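Trernemon table coverings: gallery

Part of the Otenura notes on surfaces for sorting small items. Entries cover the brown covering in use since May. Stock reference 137, cut from the Dollholm roll.
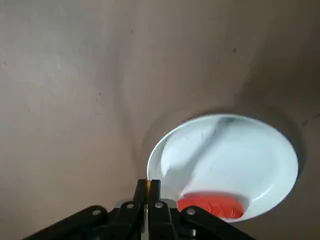
Soft coverings were chosen over bare board to reduce noise and stop light dishes from sliding. The drawback is that the material gives under load. A shallow white dish sits in a slight dip, with a broad crease running down towards its left edge. Red-orange pieces show up well against a white interior, so dish colour has been left unchanged. Specks and smudges on the material are treated as normal wear until the covering is next turned.

General view of the covering, with a round white plate lying flat on the left. Soft wrinkles remain across the surface and a faint crease runs down the middle. Pressing from the reverse side at low heat is the usual remedy; storage on a tube is preferred to folding.

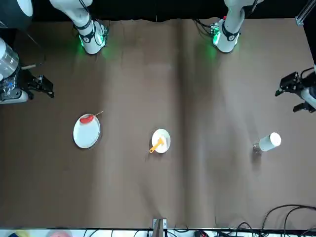

Otakar Michalík writes that the Carrasco cloth creased in the same way until it was clipped along both long sides, and that 20 mm of overhang was enough for the clips to hold.

Page updated 13 Dec 2024.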